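Notes for the evening talk, taking apart and rebuilding an old desktop

Welcome everybody in, let them find the coffee. Say thank you to Aarti Pant for the room and for putting up with my boxes of screws since June. Then say what I always say, that memory is the friendliest place to start, because a stick goes in one way only and tells you with a click when it's home.
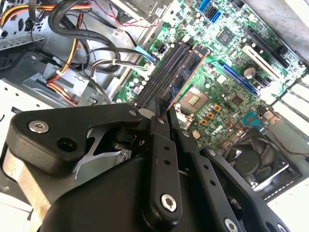 Page 2

Go slowly over the slots. Open the latches first, line up the notch, then press with both thumbs, more firmly than feels polite. I was scared of this for years (so was Devendra, he won't mind me telling you).

Lay the tower on its side before you do anything inside it. Your cables stay put and you can see the whole board at once, power supply, drive cage and all.

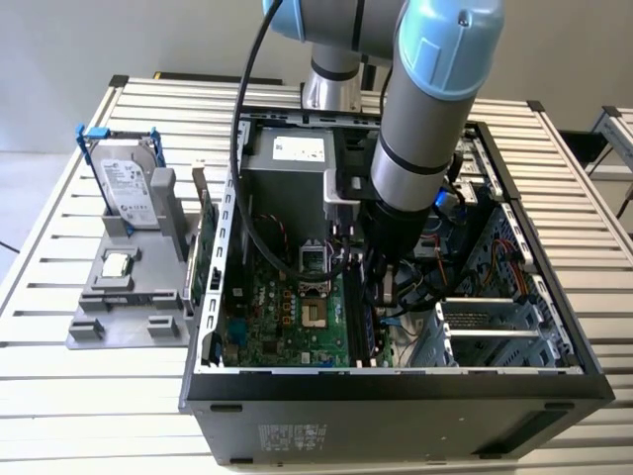
Reiko Hayashi wrote to me after the Nidbridge evening that she does hers standing up, on the kitchen floor, and has never dropped a screw yet. Well, good for Reiko! I still want mine lying down.

Now the socket, and please linger here. Lift the lever all the way, let the metal frame swing open, and keep your fingers off the contacts.

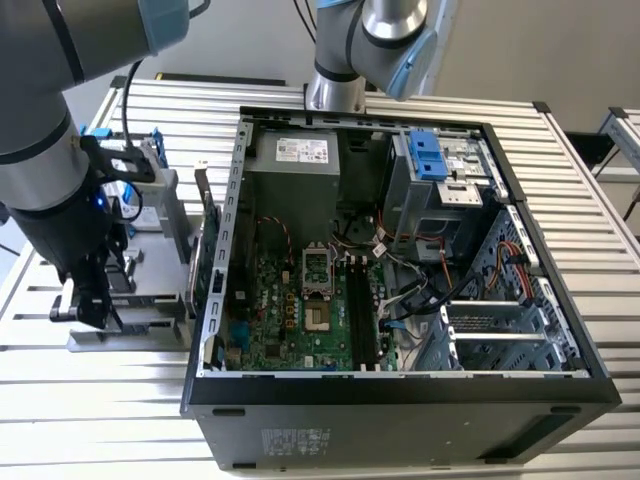

Match the little corner mark on the chip to the one on the socket, lower it straight down and let go. It needs no pushing at all, and if you find yourself pushing, take it out and look again. Tell the Dranville story if there's time, nearly 40 people holding their breath.

Last part, the drive. Keep every loose piece in its own spot on the bench, so you aren't hunting for it later.

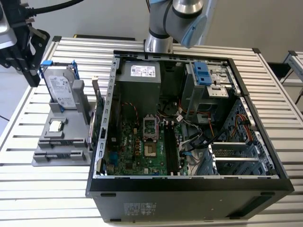 Do I need to replace the thermal paste every time the cooler comes off?
Every time, and clean off the old layer first.

Pass the spare boards around, then tea.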